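Cuaderno del taller de encuadernación
Agosto, entrada de la tarde
Libro 2189, el registro de Utport. Engrudo, lomo y lo que queda pendiente

Retomo donde lo dejé ayer antes de que se me fuera la luz buena. El registro de Utport (inventario 2189) lleva desde la mañana abierto sobre la cuna, y por fin puedo decir que nos entendemos el uno al otro. Es un libro grande, de contabilidad, de esos rayados en azul y rojo que pesan más de lo que uno recuerda cada vez que los levanta, y tiene esa costumbre de los libros de puerto de haber vivido cerca de la humedad y haberse secado de mala manera. El cuerpo está bastante entero. El lomo, no. La tela se había separado del cartón por arriba y alguien, hace muchos años y supongo que con la mejor voluntad del mundo, le puso una tira de papel engomado que ahora está dura como una uña.

Empecé por esa tira, con compresas de metilcelulosa y muchísima paciencia. Las dejé cubiertas con poliéster, levanté un poquito, volví a cubrir, fui a por café, volví a levantar. La goma hincha bien y se deja retirar con la espátula de hueso, casi sin arrastrar tela. Digo casi: en la esquina de la cabeza se vino un hilo y ahí preferí parar y dejar un resto de goma a seguir insistiendo. Lo apunto para Estrella, que va a verlo mañana y me va a preguntar, y así ya tiene la respuesta escrita.

Sobre el engrudo

La tanda de la semana pasada me salió con grumos y esta me la tomé en serio. Almidón de trigo, el del bote grande de Irkard, en remojo desde la noche anterior. Dos cucharadas colmadas, agua destilada para cubrir y algo más, y fuego muy bajo sin dejar de mover. En cuanto pasa de blanco a ese tono de leche de arroz, y la cuchara empieza a notar resistencia, todavía le quedan unos minutos buenos, y ahí es donde yo siempre me precipito. Hoy aguanté. Lo dejé enfriar tapado con un disco de papel siliconado tocando la superficie y lo pasé por el tamiz de crin hasta que quedó como una crema de las que dan ganas de probar (no, Aoi, no lo he probado).

Aoi Koyama me enseñó hace tiempo a trabajarlo después en el cuenco con la brocha ancha, añadiendo el agua a gotas, y sigo pensando que es la parte más bonita de todo el oficio. Hay un momento en que el engrudo se rinde y se vuelve elástico, y se nota en la muñeca antes que en los ojos. Para las reparaciones de hoja lo dejé muy ligero. Para el forro del lomo, bastante más denso. Los dos tarros están en la nevera, rotulados, en el estante de abajo, y por favor que no los mueva nadie al lado de la comida otra vez.

Papel

Para los desgarros del margen usé el Kururero fino. Tenía mis dudas, venía acostumbrada al otro, pero la fibra es larga y al rasgarla con la línea de agua deja una barba preciosa que desaparece en el papel del registro. En las hojas más tocadas, las del final, donde además hay tinta ferrogálica, probé primero en un rincón sin escritura, con el engrudo lo más seco posible y secante cambiado enseguida. De momento no veo halo alrededor. Lo miraré otra vez con la lámpara rasante cuando lleve más tiempo bajo peso, que estas cosas a veces asoman tarde.

El Haruna, el más grueso, lo reservo para las escartivanas. Corté las tiras siguiendo la fibra y las teñí con acrílico muy diluido, y el tono me quedó una pizca más cálido que el original. A mí no me molesta. A un metro no se distingue y de cerca se ve que es una reparación, que es justo lo que pedimos siempre.

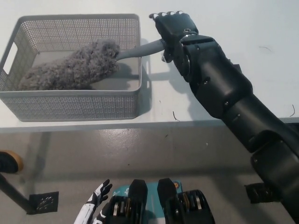
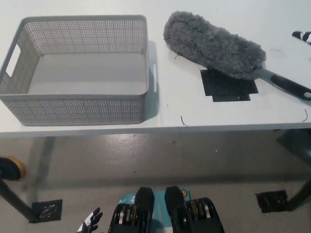

Cesta y plumero grises, mesa blanca. 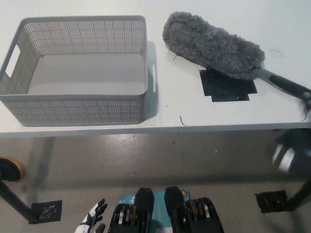
Página modificada por última vez en agosto, a las 18:40

Sigo con el lomo. Una vez retirada la tira vieja y limpio el cartón, resulta que la costura es mejor de lo que parecía por fuera. Está cosido sobre cintas, con hilo de lino, y solo el primer cuaderno y el último se mueven. Los reforcé pasando hilo nuevo por los agujeros que ya había, sin abrir ninguno más, y anudando en la cadeneta. El hilo que tenemos es el 16, un poco encerado, y corre bien. Me habría gustado tener uno algo más oscuro para el último cuaderno, donde asoma en el pliegue, pero tampoco voy a parar la obra por eso.

Después di una primera capa de engrudo denso en el lomo, con el libro en la prensa de dedos y apenas apretado, y puse encima el forro de papel japonés, bajándolo entre cinta y cinta con la brocha de golpear. Golpecitos cortos y verticales. Cuando empecé en esto golpeaba como si clavara algo, y Estrella Espinoza se acercaba sin decir palabra y me sujetaba el codo para que trabajara solo la mano. Todavía me acuerdo cada vez que cojo esa brocha, y creo que todavía me sale mejor por el recuerdo del codo sujeto.

Segundo forro mañana, en tela de algodón fina, y dejando pestaña generosa por los dos lados para montar las tapas. Las tapas originales se conservan las dos. La de delante tiene las esquinas abiertas como un hojaldre y hay que consolidarlas capa a capa, engrudo entre láminas y pinzas con cartoncillo. Es un trabajo tonto y agradable para cuando estoy cansada, así que me lo guardo para última hora, con la radio puesta.

Lo que he leído de paso

No debería leer mientras trabajo, ya lo sé, pero es que hay cosas. El registro apunta entradas de cordelería, lona, brea y sal, y en medio, con la misma letra muy puesta, un violín. Un violín y su caja, consignado a un señor del que no pone más que la inicial. Varias páginas más adelante aparece una corrección: la palabra "caja" tachada y, al margen, "sin caja". Me pasé un buen rato imaginando la discusión en el muelle. Quien escribía tenía además la manía de probar la pluma en la esquina superior de la página par, siempre la misma espiral pequeña, y hay hojas donde la espiral es lo único que queda nítido. He pedido que en la digitalización no recorten esas esquinas.

Cuentas

El archivo nos aprobó 2000 para el conjunto, materiales incluidos. Con lo gastado en papel vamos bien, y el almidón ni se nota. Lo que se puede ir de las manos es la caja de conservación, por el formato. Tengo que medir el grueso cuando el lomo esté montado y pedir el cartón entonces, que la última vez lo pedí antes de tiempo y acabamos haciendo carpetas con las sobras durante medio invierno. Quedaron muy lindas las carpetas, eso sí.

Dudas para hablar con calma

El título del lomo. La tela antigua conserva parte de un tejuelo de papel, y se lee el comienzo de "Utport" y luego una mancha. Yo lo volvería a adherir tal cual en su sitio sobre la tela nueva, sin completar. Aoi prefiere guardarlo aparte, en un sobre dentro de la caja, para que el roce no termine de comérselo. Los dos caminos me parecen defendibles y no quiero decidirlo yo sola con las gafas empañadas.

Las manchas de hongo de las guardas. Están inactivas, o eso me pareció al mirarlas con la lupa: secas, polvorientas, sin nada de pelusilla. Las aspiré a través de malla con la boquilla pequeña y aparté los pinceles que usé para lavarlos. Aun así me quedaría más tranquila con otra opinión antes de cerrar el libro dentro de una caja.

El polvo en general. La mesa donde secamos conviene repasarla antes de sacar los fieltros. Hoy encontré una mota pegada en el forro húmedo del lomo y la tuve que sacar con la punta de la aguja, conteniendo la respiración.

Para mañana, por orden si puede ser: cambiar los secantes de las hojas finales, mirar los desgarros con luz rasante, segundo forro, esquinas de la tapa delantera. Hay que sacar el engrudo denso de la nevera con tiempo y volver a pasarlo por el tamiz, que frío se pone terco. Y devolver a Estrella su plegadera de hueso, la del canto fino, que lleva en mi delantal desde no sé cuándo y que he usado toda la tarde con muchísimo gusto.

El libro queda en la prensa, con las tablas forradas y el peso pequeño encima. Que no se apriete más hasta que yo llegue.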